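Teaching a Two-Armed Robot by Remote Control: Tips for Household Jobs

These notes are for people who are recording chores for a two-armed robot with hand controllers. Most of them apply to guiding the arms by hand as well. They come from the sessions Floor Wouters and I ran at Rakdale, where the jobs were all ordinary ones: bins, towels, dishes, laundry.

Before you start

Do the chore yourself first, slowly, using only a thumb and one finger on each hand. If you find yourself reaching for a third finger, change the method now. A bag can be opened with two pinches. A knot usually can't be tied that way, so leave knots out of the first set.

Clear the floor where the arms will work, but leave the furniture that is normally there. A robot trained in a bare room tends to do badly in a furnished one. Tape down any cable you could roll over.

Set the controllers to a low speed scale. We used the slowest setting for the first 9 runs of any new job and threw those runs away. They are for you, not for the robot.

Decide which arm does what

Give each arm one role and keep it for the whole set. For bin jobs the left arm handles the bag and the right arm holds the bin. Floor is left-handed and did it the other way for a full morning, and we ended up with two sets that could not be mixed.

Take hold of the bin before you bring the bag over it. A light bin slides as soon as anything touches the rim. Close the gripper over the lip and stop when the wall begins to bend. If you squeeze harder the rim goes oval and the liner won't sit right.
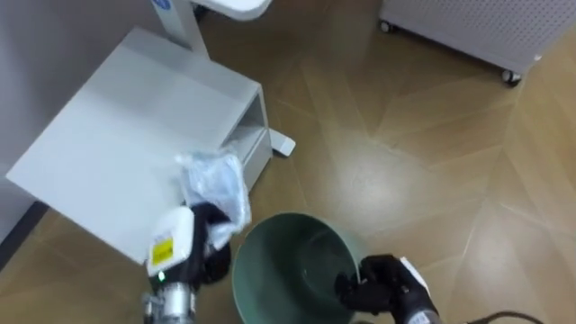
Left gripper on the bag, right gripper holding the rim of the bin.

Handling thin plastic

Clear bags are hard to see through the headset, especially over a shiny floor. Turn off one overhead light if you can, or move the bin until the glare is behind you. Crumple the bag a little before a run. Flat plastic sticks to itself and the gripper picks up both layers.

Pinch near the top of the bag and keep the same hold until it is over the opening. Changing grip in midair looks quick to the person doing it, but the robot learns the hesitation along with everything else.

A fabric cover on the gripper helps on smooth rims. Senga Purves sews ours from Drastik work gloves. Check the seams after every session — a loose thread will catch on a liner and pull it out of the bin.

During a run

Start from the same rest position each time. Move the bin a hand's width between runs and turn the base a little, so the robot doesn't memorize one spot.

Don't stop to think with the arms in the air. If you lose track, end the run and mark it bad. Small misses are fine to keep, provided you correct them in one smooth movement. We kept a good many where the bag touched the outside of the bin first.

Take a break after 6 runs. Hands get tired before you notice, and the late runs come out jerky.

Afterward

Play back every run at double speed and delete the ones with long pauses. Write the job, the operator and the arm roles in the file name. Our Kisora folder reached 644 runs before we did this, and sorting it took most of September.

Wipe the fingertips with a damp cloth and let them dry before you park the arms. Charge the controllers overnight.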